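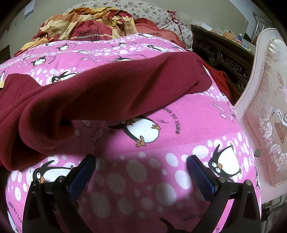 zorkine_bench
Role: Moderator, Handheld & Grippers
Posts: 302

Notes from the Ferkar open day, textile handling session

I went to the December open day at Ferkar and stayed for the bedroom session, which was the reason I made the trip. The task was a red fleece-like cloth lying across a made bed, worked with the hand-held two-finger gripper. Ribbed blue pads on black linkages, pads slanting in toward each other.

The session ran 60 minutes, with 6 visitors allowed at a time. Staff did four passes, then visitors could take the tool. The instruction was to pick the cloth up by an edge and lay it folded at the head end. Starting position was left however the previous person dropped it.

Points I wrote down:

Approach angle matters more than closing force. Coming in flat, the pads push the fleece ahead of them and you get a roll. Coming in steep, they take the sheet along with the cloth.

The thick rounded fold on the left was the easy grab. The tapered end on the right was harder, as it lay close to the sheet with only a short crease to work from.

Linkage play was small on the unit I held. I did not get to measure it.

Questions welcome. I have the handout but it covers the tool only, not the task.

---

gripfinger
Member

Did they say why they picked that sheet? Bright pink with penguins and fish all over it and "LEVER DU JOUR" printed next to one of them. For a vision system that is a lot of edges that mean nothing.

---

zorkine_bench
Moderator

I asked. The answer was that people own printed sheets. They have plain ones in the other room. The red cloth separates well from the pink by eye, less well where the sheet falls into shadow between the pads.

---

tolstack
Member

I disagree that this is a useful demonstration. One cloth, one bed, a person holding the tool. The person is doing all the planning. You learn that a human wrist is good at its job. Rodrigues showed a fixed arm folding towels at their open day in the same month and you could at least time it.

---

gripfinger
Member

The Rodrigues towels were all one size and arrived stacked. I was there. When a visitor put one down crooked they stopped the cell and reset it.

---

tolstack
Member

Fair, but they published the cycle time. Did Ferkar give any numbers at all?

---

zorkine_bench
Moderator

No success rate. I asked twice and was told it would be in the spring report. I agree that is weak. On the planning point I do not agree. The hand-held sessions are for collecting approaches to cloth, and a person finds approaches that a scripted arm will not try. Of the 4 staff passes, no two started at the same spot on the fleece.

---

mech_vuvenus
Member

Different question. How do the pads hold up on fleece? We run a similar ribbed pad on the Vuvenus fixture and lint packs into the grooves. After a shift the grip on cotton drops off and you have to brush them out.

---

zorkine_bench
Moderator

They brushed them between groups. Dry nylon brush, no solvent. The staff member said pads are swapped when the rib edges round over, and gave no interval.

---

mech_vuvenus
Member

Same as us then. Try a wider rib pitch if you build your own. It picks up less lint but slips more on thin sheets, so it depends which one you are trying to lift.

---

gripfinger
Member

Was there a problem with the heaped blanket at the head of the bed? If the target is the head end, you are laying the cloth against a crumpled pile.

---

zorkine_bench
Moderator

Most people stopped short of it and folded onto the flat part of the sheet. One visitor put it on top of the blanket and it slid off toward the foot. Staff counted that one as complete — I would not have.

---

tolstack
Member

That is my objection in one line. Without a written end condition the result is whatever the person in charge says it is. I will read the spring report, but I am not changing our test plan on the strength of this.

---

zorkine_bench
Moderator

Noted. I will scan the handout tonight and attach it to the pads thread, where the dimensions are more use.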